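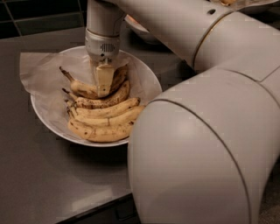

Fruit is one of the few foods that most households keep out in the open, on a counter or a table, with nothing between it and the air of the room. It goes on changing after it has been picked. It takes in oxygen, gives off water and carbon dioxide, and turns its starch into sugar. How fast it does so depends on the kind of fruit, the warmth of the room and what the fruit is resting on. The bananas in the wide, shallow bowl lie on a sheet of white paper, stacked one on another with their stem ends all pointing the same way. Both the lining and the stacking have some effect on how the fruit keeps, and they will come up again in Section 6.

Chapter 6
Keeping Fruit at Home

In this chapter you will learn:
why some fruits ripen after picking and others do not
how to judge ripeness by colour, feel and smell
which fruits may be kept together
how to line, fill and look after a fruit bowl

Before you start

Read again the pages on cold storage in Chapter 5, in particular the table of larder and refrigerator temperatures. You will need your kitchen notebook for the exercise at the end of this opening.

Fruits that ripen after picking

A banana is picked green and hard. In that state it is mostly starch and not pleasant to eat raw. As it ripens it gives off a gas called ethylene, and the ethylene makes it ripen faster still. Apples, pears, peaches, apricots and tomatoes behave in the same manner. Growers and shippers make use of this. Bananas travel cool and green, and are brought on in closed rooms near the place of sale.

Strawberries, oranges, lemons and grapes are different. They may grow softer after picking, or lose water, but they do not become sweeter. A sour strawberry on the day of purchase will be a sour strawberry two days later, and probably a mouldy one.

Brown speckles on a banana are a sign of age in the skin. The flesh beneath is usually sound and is sweeter than that of a plain yellow fruit. A speckled banana should be eaten soon or used in baking. If the skin has split, or the flesh is wet and smells of alcohol, it should be thrown away.
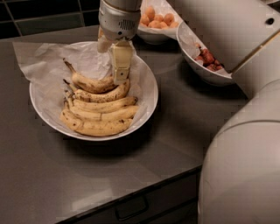
Figure 6.2 Freckled bananas in a lined bowl. Small orange fruits and red fruit are kept in separate bowls behind.

Separate bowls

The simplest rule for a household is one kind of fruit to one bowl. Soft fruit is bruised by heavy fruit lying on top of it, and a single bad berry will spoil its neighbours. With separate bowls it is also easier to see what needs eating first. Bowls standing close together still share the same air, so a bunch of ripe bananas can hurry along a pear in the next bowl. Where there is room, put bananas at one end of the counter and any fruit you wish to hold back at the other.

Berries should stand out only for the day on which they are to be eaten. At other times they belong in the refrigerator, unwashed, in a shallow dish.

Lining the bowl

Plain paper takes up small amounts of moisture and softens the contact between the fruit and a hard bowl. It should be changed when it becomes damp or stained. Crumpling the sheet a little before it goes in leaves small spaces under the fruit for air to pass. Printed paper and newspaper are not suitable for fruit that is eaten with its skin on.

Exercise 6A

The cookery room at Disenthorpe keeps a record of fruit bought and fruit wasted. In one term it bought 834 pieces of fruit and threw away 227. In the following term, after separate bowls were brought in, it bought 300 pieces fewer.

1. Work out what share of the fruit was wasted in the first term.
2. Give two reasons why a kitchen might waste less when it buys less at a time.
3. Keep a record of the fruit in your own kitchen until you reach the end of this chapter. Note the date each fruit was bought, where it was kept, and whether it was eaten, cooked or thrown away.

Section 6.1 begins with the banana, from the green fruit to the brown.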